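Brindalow talk -- speaker notes, February 11, 2022
Slides are numbered in the corner. If the clicker dies again, just say "next" to whoever is at the laptop.

Slide 1. Title
Hello, thanks for having me, say who I am and that I work at Ackroyd on the data side. Mention Visitación Marín by name, as she built most of what I'm about to show and will take the hard questions at the end (she's agreed to this, more or less).

Slide 2. What we're after
We want an arm that can do small assembly jobs on a bench. Pick up a part, take it to where it belongs, seat it, let go. We're teaching it by example, so somebody drives the arm through the job, we record everything, and the learning system tries to copy what it saw.
That sounds simple and I should let it sound simple for a minute. Then: how many examples? Whose? What counts as a good one?

Slide 3. The numbers
1,625 recorded runs in the set as it stands. 16 different tasks. Most runs last around 20 seconds once you trim the dithering at the start. Pause here, people like to write these down.
Don't get drawn into whether it's enough. Short answer, it's enough for the easy tasks and we don't know yet for the fiddly ones.

Slide 4. Who does the driving
I always get asked this, so get in first. Two of us did nearly all the early runs, and it showed! I come in from the left every single time, and Visitación goes high and then drops straight down. The model learned both of us and then, for a lovely fortnight in August, tried to do both at once. (Do the hand gesture. It got a laugh at Tincombe.)
What we changed: more drivers, and a note of who drove saved with each run. Also we stopped throwing away the wobbly ones. A run where you miss, back off and have another go is worth keeping, so long as you finish the job. The learner needs to see what getting out of trouble looks like.
What we do throw away: runs where the driver stopped to think for ages, runs where a part shot off the table, anything where the recording dropped out.

Slide 5. Why we started in simulation
Quick one. You can put the bench back to the start with one key press. You can shuffle the parts a little every time without getting out of your chair. And you know exactly where everything is, so checking whether a run worked is a few lines of code and no arguing.
The bad side -- contact. Small parts touching other small parts is the bit simulators are worst at, and it's the bit we care about most. Say this plainly, there's bound to be somebody in the audience who has been burned by it.

Slide 6. The Dranitz bench
Leave this one up for a while and talk over it.
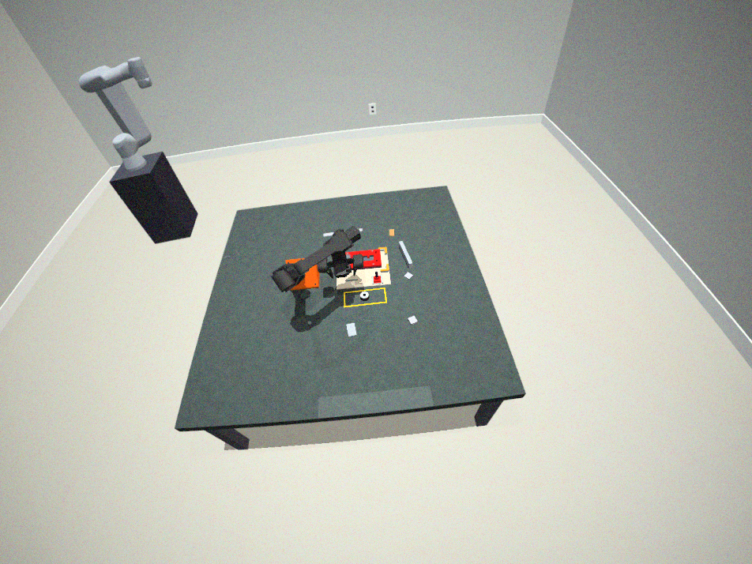 Dranitz bench in simulation: arm over the assembly board, loose parts around it.

First point: the yellow outline in front of the board. There's a little round part inside it, white with a black middle. In this task the outline is the start zone, and the part gets dropped somewhere different inside it for each run. Our first version had it in the same spot every time and the model learned the spot. It would have grabbed thin air quite happily for ever.
Second point: all the odds and ends lying about on the tabletop. We leave them in on purpose and move them between runs. With a tidy table the training went quicker and the results were rubbish the moment anything changed.
Third point, and go slowly: look at how the arm lies over the board. A driver looking from this angle loses sight of whatever is tucked behind that black link. We gave our drivers a second view after a week of complaints, and then had to decide whether the learner should get it too. We said yes. Ask the room what they'd have done.
If someone asks about the red pieces on the board, they belong to a later task, and Visitación can explain that one much better than I can.

Slide 7. Things I'd do differently
Write the rules for a "good run" before recording anything. We wrote ours about 400 arguments too late.
Give drivers breaks. You can see the tired runs in the data, the movements get short and jerky just before lunch.
Save the raw recordings, even the ugly ones. We trimmed ours too hard early on and can't get those bits back.

Slide 8. Questions
Water first. If it goes quiet, ask who has tried collecting data with complete beginners -- I'd really like to know how that went. Visitación has the timing charts on her laptop if anybody wants them afterwards, and we're both around until the coffee runs out.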